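Forum Automatisation d'atelier > Matériel et kits > Avis et retours

Sujet : Kit pince Bokura pour tri de câbles, ça vaut le coup ?

Nazareno Greco
Inscrit en juin - Messages : 2
28 septembre 2019

Bonjour à tous,
Je gère le stock de câbles d'un petit service de location de matériel audiovisuel à Drulville. Tout revient en vrac dans des caisses et quelqu'un passe ses matinées à séparer les USB, les jacks et les alims. J'ai demandé un devis pour le kit Bokura : la pince deux doigts, la caméra de poignet et le logiciel de reconnaissance des connecteurs. On m'annonce 3636 euros hors taxes, sans le bras. Le bras, je l'ai déjà, un modèle d'occasion qui servait à de la dépose de colle.

Avant de signer je voudrais l'avis de gens qui ont fait tourner la pince sur du câble souple. Les vidéos commerciales montrent surtout des boîtes et des flacons.

Iara Herrera
Modératrice

Bonjour Nazareno, je déplace ton sujet dans « Avis et retours », tu auras plus de réponses. Je l'utilise depuis le printemps, je poste mon compte rendu juste après.

Iara Herrera
Modératrice

Voilà. Je travaille sur une table en bois devant un mur blanc, avec les câbles amenés par le côté droit. Le fond blanc ne gêne pas la caméra, la table non plus tant que le veinage reste plus clair que les gaines. 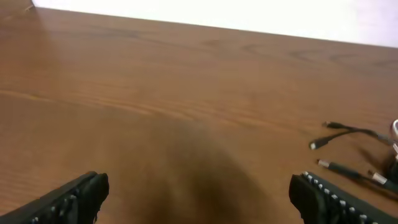 Temps de lecture : 4 minutes

Côté détection, les embouts métalliques sortent bien sur le bois. Avec quatre fiches pointées du même côté, le logiciel propose une prise par fiche et classe par facilité d'accès. Les gaines noires emmêlées derrière, il ne les sépare pas. Il voit une masse et il choisit l'embout le plus dégagé.

Pour la prise elle-même, les petits picots sur la face intérieure des doigts tiennent correctement une gaine fine. Je serre à l'effort minimum et je n'ai pas de marques. En revanche il faut compter avec l'ombre du bras : chez moi elle tombe entre les doigts, donc exactement là où on veut prendre. J'ai baissé le seuil de contraste et ça passe.

Patricio Paredes

Je ne suis pas d'accord sur le seuil. Si tu le baisses, tu récupères l'ombre mais tu ramasses aussi les nœuds du bois comme objets. J'ai eu la pince qui descendait sur rien du tout. J'ai remis la valeur d'usine et ajouté une barre de LED de chaque côté, l'ombre est devenue assez pâle pour ne plus compter.

Pour le prix, je trouve le kit cher. La pince Ojeda fait le même travail avec des patins à changer soi-même. Il manque la reconnaissance des connecteurs, mais pour trois ou quatre types de fiches on s'en sort avec un modèle maison.

Virgilio Dumlao

Le modèle maison, il faut quelqu'un pour l'entretenir. Si Nazareno a une seule personne au stock, je ne vois pas qui va réentraîner quoi que ce soit. Le logiciel Bokura n'est pas parfait mais il marche sorti du carton pour l'USB-A et le jack.

Là où il cale, c'est le mélange de deux câbles de couleurs différentes qui se croisent. Le noir passe sous le blanc, le logiciel coupe le noir en deux et croit qu'il y a trois câbles.

Iara Herrera
Modératrice

Je confirme pour le croisement noir et blanc. Même table, une fiche USB noire et une fiche blanche presque collées :

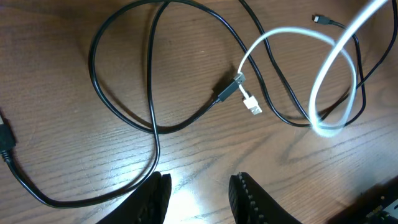
Le logiciel sait-il à quel câble appartient chaque fiche ?
Il associe chaque fiche au tronçon de gaine le plus proche, et au-delà du premier croisement l'association n'est plus fiable.

Quand les deux plugs sont aussi proches, je lance la prise sur un connecteur éloigné des autres, par exemple le micro-USB à l'autre bout. La pince tire doucement, le reste suit ou se démêle un peu, et on refait une détection. C'est plus long mais je ne force jamais sur un nœud.

Patricio Paredes

Tirer pour démêler, c'est justement ce que la notice déconseille. Sur un câble à dix euros, passe encore. Sur du câble de location qui doit revenir en état, non.

Iara Herrera
Modératrice

La notice déconseille de tirer au-delà de l'effort nominal. Je suis très en dessous.

Amancay Troncoso

Bonjour, je fais l'intégration pour des ateliers de reconditionnement, donc je vois passer les deux marques plus la Kulov. Quelques points concrets pour Nazareno :
- la bride Bokura n'est pas universelle, vérifie le diamètre de ton bras avant toute chose (il existe une bague, référence 1801, vendue à part)
- les patins picotés s'encrassent avec le talc des gaines neuves, un coup de brosse par semaine
- la Kulov serre plus fort, elle est pensée pour de la pièce rigide, je ne la mettrais pas sur du câble

Sur le fond, je pense que tout le monde a raison selon la façon dont les câbles arrivent sur la table. Si vous les étalez à la main avant, un par un, la question du croisement disparaît. Avec un seul câble, même bouclé sur lui-même, une fiche USB-A se détecte sans difficulté. 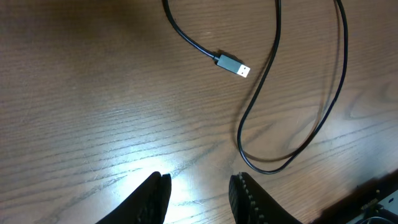
Le reflet sur un plateau verni gêne-t-il la caméra de poignet ?
Un reflet situé entre les doigts efface une partie du veinage, mais une fiche placée en dehors de la tache claire reste détectée normalement.

Virgilio Dumlao

Étaler à la main un par un, autant trier à la main...

Amancay Troncoso

Pas tout à fait. Une personne étale, le robot prend, oriente et dépose dans le bon bac. Chez un de mes clients la même personne alimente deux postes. Mais je t'accorde que pour un petit volume le calcul est serré.

Patricio Paredes

Pour le reflet, une sous-couche mate règle la question et coûte trois fois rien. J'ai pris un tapis de découpe gris, retourné côté uni. Par contre il faut refaire la calibration en hauteur, le tapis ajoute son épaisseur et les doigts viennent toucher.

Iara Herrera
Modératrice

Oui, bonne idée. Je reste sur le bois pour l'instant parce que le contraste avec mes gaines noires me convient, mais avec des gaines grises je ferais pareil.

Nazareno Greco

Merci à tous. Je regarde d'abord le diamètre du bras. Pour situer, chez nous c'est surtout de l'USB noir, un peu de blanc, et les caisses reviennent bien emmêlées. Je vais demander à Bokura un prêt de deux semaines avant de commander. Quelqu'un sait s'ils le font ?

Amancay Troncoso

Ils le font, avec un chèque de caution. Demande le prêt avec la bague incluse, sinon tu risques de recevoir la pince seule.

Virgilio Dumlao

Et teste avec tes vraies caisses, pas avec les câbles qu'ils fournissent - ils sont neufs et tout droits.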